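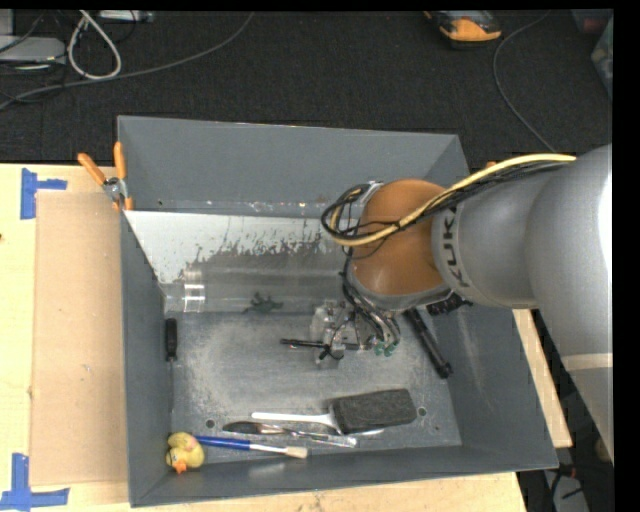 Photo: Gridutwood

Big gray bin, scuffed floor, scratched up panel, two small holes. Clean it or give up on it?

Posted by Gridutwood, 27 August 2018
Filed under: Cleaning and storage > Bins, tubs, totes
Viewed 412 times

Hi all, quick one, typing this on a break so sorry for the mess.

Got this big open top bin on a wood table in the workroom. Want to get it decent again and use it for sorting small stuff, hand brushes, sponges, odds and ends. The blue brush in there is one of the things that'll live in it. So is the foam one.

Problems in order of how much they bug me:

The sloping panel at the back. Light gray and white, and along the bottom it has gone ragged with dark scratched patches. Looks to me like a coating wearing off but I am not sure. If it's a coating I don't want to scrub the rest of it off. If it's dirt I want it gone.

The floor. Scuffed pretty much all over, lighter toward the middle. Wiped it with dish soap and a rag twice. No change that I could see.

The specks. Little pale ones low down on the back wall. Paint? Old glue? They don't come off with a fingernail, the ones I tried.

The holes. Two small round ones in the floor, one toward each side. Are these drains or did somebody drill them? Do I plug them? I'd like to be able to rinse stuff in the bin but the table under it is pale wood and I do NOT want water rings on it.

I don't know what the bin is made of. No paperwork, it came with the room. Have dish soap, white vinegar, baking soda, a melamine sponge somewhere, and some 400 grit paper left over from a door. Would rather not buy a bunch of things. Needs to be usable by October.

Thanks in advance

grustonen
Marked helpful by Gridutwood

Had a bin with the same sort of wear, did it over a weekend. Order matters so go like this.

Empty it first, everything out. Vacuum, don't wipe. If there's grit in the corners you drag it across the floor with the rag and make new scuffs. I did exactly that, felt dumb.

Then find out what's dirt. Pick one bad patch the size of your palm, on the floor, near a corner. Warm water, dish soap, baking soda in a paste, soft brush, small circles, wipe off with clean water, let it dry ALL the way. Wet scuffs hide. You look at it wet and think great its gone, next morning its back. If the patch is the same once it's dry then it's scratched surface and no soap in the world will fix that.

Same test on the sloping panel but no baking soda there, soap only. Then run a fingernail over the ragged edge. If you feel a step up and down, it's a layer coming off. No step, could be rubbed in marks. If there is a step leave it alone except for loose bits. Pick those off by hand. A layer that's already lifting, you get water behind it and the edge creeps. Mine crept. Ended up cutting a piece of shelf liner and laying it over the worst part, not stuck down, just sitting there. Looks fine, comes out when its dirty.

Specks, melamine sponge, light pressure, try one. If it smears it's glue and a little vegetable oil left on for a while loosens it. If nothing happens it's probably paint, or the surface is nicked and you're seeing whats underneath. Leave it.

Put the 400 away. It will even out the floor but it leaves a dull haze, and then dirt sticks to the haze. You'll be cleaning it forever.

Will post again if I remember the name of the liner

Talavera Home Swap

just sell it and get a new one?? a bin is a bin. we get big tubs in all the time and they go fast even scratched. no one looks at the bottom

zimidgate_garage

Going to skip the cleaning, above covers it. The holes.

Can't say from a photo if they're factory. Lift the bin and look from underneath. Factory holes usually have a neat rim, or something lines up with them, a foot or a screw boss. Drilled ones tend to have a burr or a little raised lip on the side the bit came out. Also check nothing is screwed THROUGH them into the table before you lift. Ask me how I know. Took a chip out of a nice bench.

If something bolts there don't plug them, you'll want them later.

If they're just holes: rubber push in plugs, hardware store, bring a drill bit that fits snug in the hole so you know what size to ask for. Push in from inside, flange on top. Don't use caulk on its own, it peels off a scuffed floor in no time. Tape, no.

Even with plugs I would not rinse things in it on that table. Plugs get knocked. Use a dishpan inside the bin, rinse in that, carry the pan to the sink. Bin catches the drips. If you really have to run water in the bin itself then put it on a boot tray with a lip, and lift it after to dry under. Wood under a damp bin goes gray before you notice.

Hang the brushes or stand them handle down. Lying flat on the floor of the bin the bristles take a set. Foam too, it gets a flat side. And let foam dry out somewhere else first.

Gridutwood

Ok did the dry test on the floor. You're right, scratches, it all came back. Leaving it. Panel has a step so soap only and I'll find some liner. Melamine got 6 of the specks and the rest won't budge, don't care anymore.

Haven't lifted it yet, need a second pair of hands. Will go with the dishpan. Not selling it lol

Does the liner need to be the grippy kind or is smooth ok

grustonen

smooth. grippy kind holds crumbs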